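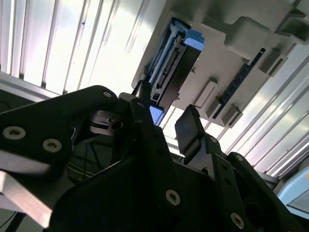 Plargate Bus Timetables

Filed under: Transport history, Open data

14 shares | 3 comments

Plargate is a set of transcribed bus timetables for Drurthorpe and the towns served from its depot. It covers two operators, Rodow and Kelmendi, up to the point where their routes were merged and renumbered. The source is printed timetable sheets and pocket booklets, typed up by hand.

Contents

sheets.csv — one row per printed sheet, 745 rows
stops.csv — one row per named stop, 286 rows
trips.csv — one row per departure, linked to a sheet
notes.txt — footnotes as printed, with their symbols

All files are UTF-8 with a header row. Times are 24-hour local time. A bus that runs past midnight keeps counting, so 12.20 am on a late Saturday service is stored as 24:20. Daylight saving is ignored.

How it was typed up

Each sheet was entered once and then checked against the paper by a second person. Where the two disagreed, the paper was looked at again. Printing errors have been left in. If a sheet has a bus reaching the hospital before it leaves the interchange, so does trips.csv, with the column as_printed set to 1.

Stop names were harder. Rodow liked landmarks ("Opp. Butcher") and Kelmendi used street corners, and the same kerb could have both. We merged two names only when a map in a booklet showed them at the same spot. Everything else is kept separate, so expect some duplicates among the stops.

Footnotes such as "school days only" are coded in the column days. The codes are W (weekdays), S (Saturday), U (Sunday and public holidays) and D (school days). School term dates are not included.

Known gaps

Kelmendi's Sunday sheets are missing for the northern routes. Fares were printed on the back of most booklets but haven't been transcribed. Charter and special event services are left out — the flyers rarely give a full list of stops.

Departure times are what was advertised. The set has no record of what ran or how late it was, and shouldn't be used to measure reliability.

Loading

The files open in any spreadsheet program. Set the time columns to text first, or values over 24:00 will be changed on import. The column sheet_id joins trips.csv to sheets.csv, and stop_id joins it to stops.csv.

Licence

Free to use and adapt with credit to the Plargate project. Corrections are welcome through the issues page. Please quote the sheet_id and the line as it appears on paper.

Contact | Licence and reuse | Back to top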